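Teaching the packing cell: a conversation with Ileana Grecu

21/11/2019

Geltunik handles returned and mixed small goods for mail-order sellers: cosmetics, cords, pouches, batteries, sample packets. Items arrive loose in totes, are sorted by hand and go back out in bags or cartons. The company installed its first automated sorting cell, called Fader internally, at the end of one of its manual lines. Ileana Grecu supervises that line and was responsible for the changeover on the floor side. We spoke in the break room next to it.

Grecu began with the scope. The cell handles rigid items only. Jars, tubes and boxed goods are picked by a fixed arm and placed in one of several chutes. Everything else is diverted to the manual benches. "The catalog has 108 item classes at the moment," she said. "The arm is cleared for the hard ones. Soft goods are a separate problem and we have not released them."

Clearance is decided by a test run of 100 picks per class, with the result signed by the line supervisor and by Kasun Munshi, the controls engineer. A class that falls below the agreed rate goes back to manual. Grecu said this has happened more than once, usually after a seller changed the packaging. A label moved to the lid, or a matte tube replaced by a glossy one, is enough to require a new run.

The effect on staffing was the part of the project that took the most discussion. Headcount on the line did not change, but the jobs did. Two sorting positions were removed and two new ones were created, titled cell attendant and demonstrator. The attendant clears faults, refills the infeed and logs rejects. The demonstrator performs handling tasks by hand, using tools fitted with the same type of jaws as the arm, so that the motions can be recorded and used for training.

"People expected the attendant job to be the easy one," Grecu said. "It is less tiring for the back and more tiring for attention. You wait, then you have four things to do in one minute." She now rotates the attendants every two hours. The first schedule had them there for a full shift, and the reject log showed gaps in the last part of it.

Oľga Jurčo, who had sorted on the line before moving to demonstration work, joined us for part of the conversation. She described the change in terms of speed. "On the bench I was paid to be quick. With the tools you have to be even. If I grab something the way I would with my fingers, the recording is no use." She said it took her a few weeks to stop correcting a bad grip by reflex. Under the current procedure, the demonstrator lets go, withdraws and starts over.

Pay was a sore point. The demonstrator position was first graded the same as sorting. Jurčo and a colleague, Marjan Mousavi, asked for a review, arguing that the work required training and a sign-off. The grade was raised one step. The piece-rate bonus was dropped for both new positions, and Jurčo said her take-home pay is close to what it was before.

I asked what happens to the demonstrators when the soft-goods set is complete. Grecu did not offer a guarantee. "The set is 1,305 recordings now and the catalog moves all the time. I can say there is work through next season. After that I would be guessing." Jurčo has asked to be trained on fault diagnosis with Munshi, and that request has been approved in principle but has no start date.

There are also complaints about the equipment. The wrist support on the hand tools is poor for smaller hands. The status screen shows codes without text, so attendants keep a printed list taped to the cell. Grecu has asked for both to be fixed and has received a delivery date for the screen update only.

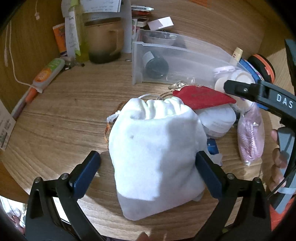 Soft goods remain the open item on Grecu's list. A carton has edges and a known width, and the jaws can close to a set value. A drawstring pouch gives the arm much less to go on: the white one between the two dark pads bulges at the bottom, narrows at the gathered top, and has a thin cord running off to one side with a looped tassel at the end. "Do you take it by the neck or by the body, and where does the cord go?" Grecu said. Demonstrators are told to work on a crowded table, with jars, tubes and wrappers left near the target, as totes are seldom tidy. Jurčo prefers the body grip. Munshi prefers the neck. Both versions are being recorded, and the first test run for pouches has not been scheduled.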